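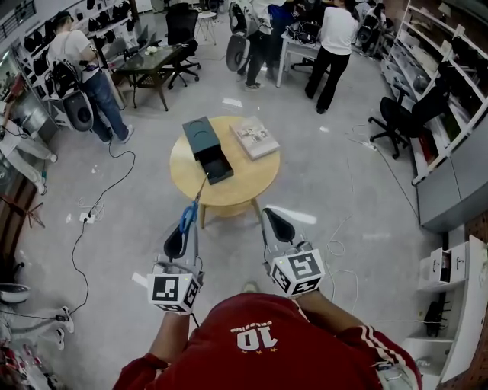

Round coffee table with box, small flat book or album, and scissors.

Posstead Property Services – Resident Support Desk
Building: Arkwood
Category: Heating and hot water
Subject: Loss of hot water at kitchen and bathroom taps, upper floors
Priority: High (raised from Normal)
Status: Closed
Ticket owner: Jerome Dizon, Building Systems

Summary of the report

The resident reported that the hot water in the apartment turned lukewarm after a short period of use and did not recover until late in the evening. The kitchen tap was affected first, and the shower the following morning. Cold water pressure was normal. The radiators were heating as usual. The resident had not changed any setting inside the apartment and had not had any plumbing work done.

The desk acknowledged the report at 8:40 a.m. and asked the resident for the following information: the time of day at which the fault was worst, whether the water ever ran fully hot, and whether the neighbors had noticed the same thing. The resident replied that the fault was worst between 6:30 and 8:00 in the morning, that the water ran fully hot after 10:00 at night, and that the household next door had the same difficulty.

The desk then searched open tickets for the building and found 3 further reports with the same pattern, all from the upper floors. These were linked to the present ticket, and the priority was raised to High. Residents who had written separately were told that updates would be given here.

Log of work

Entry 1. Remote check. The building controller showed the hot water storage tank at its normal set temperature of 140 degrees Fahrenheit. No alarms were recorded. The boiler had fired on schedule overnight. On the basis of these readings alone the plant appeared to be in good order, and the desk did not find a cause that could be corrected remotely. A site visit was requested.

Entry 2. Site visit, first. The technician took readings at the tank outlet, at the return pipe, and at a tap on each of the upper floors. The outlet temperature agreed with the controller. The return pipe was much cooler than it should be, at 88 degrees. The circulation pump was running and could be heard, but the pipe on its far side was barely warm to the touch. The technician concluded that water was not moving through the return loop at the proper rate.

The pump strainer was isolated, opened, and cleaned. A quantity of scale was removed. The pump was restarted and the return temperature rose to 112 degrees within the hour. The technician left the site at 3:15 p.m. and the ticket was moved to Monitoring.

Entry 3. Resident update. The resident wrote that the evening supply had improved but that the morning supply had not. The shower was still lukewarm at 7:00 a.m. Two of the linked households gave the same answer. The ticket was moved back to In Progress.

Entry 4. Review of controller history. Jerome Dizon took over the ticket at this point. The trend log for the return sensor was exported and compared with the pump schedule. The log showed that the return temperature fell sharply every night at 11:00 p.m. and did not begin to rise again until 7:30 a.m. The schedule screen listed the pump as running continuously. These two records could not both be correct.

A call was placed to Suksawat, the firm that maintains the building controls. Suksawat confirmed that a second schedule, left over from an earlier energy-saving program, was still stored in the controller and took precedence over the one shown on the main screen. It had been dormant until the controller software was updated in January. The update had restored it to active use without a notice on the display.

Entry 5. Correction of schedule. Suksawat deleted the old schedule remotely at 1:20 p.m. Building Systems asked for a written list of all other stored schedules in the same controller. The list was received the same afternoon. One further unused schedule was found, relating to the garage exhaust fans, and was deleted as well. It had not been active.

Entry 6. Resident update. The resident confirmed hot water at 6:45 a.m. on the following two mornings. One linked household confirmed the same. The remaining two households, both at the end of the corridor on the top floor, reported that the water was warmer than before but took several minutes to arrive.

Entry 7. Site visit, second. The technician attended with a replacement balancing valve supplied by Casia. The existing valve on the top-floor branch was found to be stuck in a nearly closed position and could not be turned by hand. The branch was drained, the valve was replaced, and the flow was set to match the other branches. The water supply to the top floor was shut off for 90 minutes, from 10:00 to 11:30 a.m. Affected residents had been given notice the evening before.

After refilling, air was bled from the branch at both ends. The return temperature on the top-floor branch was recorded at 124 degrees, in line with the floors below. Water at the kitchen tap of the end apartment reached full temperature in 25 seconds.

Entry 8. Monitoring period. The ticket was held open for 5 days. The controller log showed no further overnight drop. No new reports were received from the linked households.

Correspondence placed on the ticket

The following messages are copied here in shortened form so that the record is complete.

From the resident: I would like to know whether the hot water charge will be adjusted for the mornings on which there was no usable supply. I also ran the tap for long periods while waiting, and I expect that my metered use will be higher than normal.

From the desk: The hot water charge at Arkwood is based on metered use and has no fixed daily part. Your reading for the period is 1,130 gallons, against 960 for the period before. The difference of 170 gallons will be credited in full on your next statement. You do not need to send a separate claim.

From the resident: Thank you. Please also confirm whether the water was safe to use during this time. My mother stays with us and has been unwell.

From the desk: The storage tank remained at 140 degrees throughout, and the fault was limited to circulation. As a precaution, the technician flushed the return loop during the second visit. Samples were taken from the tank and from two taps and sent to the laboratory. The results were satisfactory at all points. A copy has been sent to you by e-mail and can be requested by any other household in the building.

From a linked household: The notice about the shutoff was put under our door after 9:00 in the evening. This is too late for people who leave early.

From the desk: We accept this point. The standard for planned work is 24 hours, and it was not met in this case. The visit had been moved forward by one day when the valve arrived ahead of time, and the notice should have been issued at the moment of that change. The building contact list will be used for text alerts as well as paper notices in future.

Cause

Three separate faults were present at the same time. The pump strainer was partly blocked by scale. An outdated schedule was stopping the circulation pump overnight. The balancing valve on the top-floor branch had seized. Each of these reduced the flow of hot water to the upper floors, and the first repair hid the effect of the other two for part of the day – this is the main reason that the ticket took 11 days to close.

Follow-up actions

The pump strainer will be inspected every six months, and the inspection has been added to the maintenance calendar. Suksawat will provide a list of active schedules after each software update. Building Systems will check the return temperature log weekly for the rest of the heating season. The balancing valves on the remaining branches were turned through their full range during the second visit and moved freely. They will be checked again in a year.

The desk has also changed its first-response checklist for hot water reports. Staff are now asked to open the return sensor trend for the previous 48 hours before recording the plant as normal. The tank temperature by itself will no longer be accepted as sufficient.

Advice to residents

If your hot water becomes lukewarm, please note the time and let the tap run for no more than two minutes before reporting it. Tell us whether the fault affects one tap or all of them. A single affected tap often points to a cartridge or mixing valve inside the apartment, and this can normally be handled in one visit. Please do not adjust the valves in the corridor cupboards, even if a handle appears to be closed. Those valves serve more than one home.

Reports can be made through the resident portal at any time. For a complete loss of water, or for a leak that you cannot stop, please telephone the emergency line printed on your statement.

Closing note

Credit applied to the resident's account and to the accounts of the linked households. Laboratory results filed. Ticket closed by Jerome Dizon at 4:50 p.m. It may be reopened within 30 days by replying to the closing message.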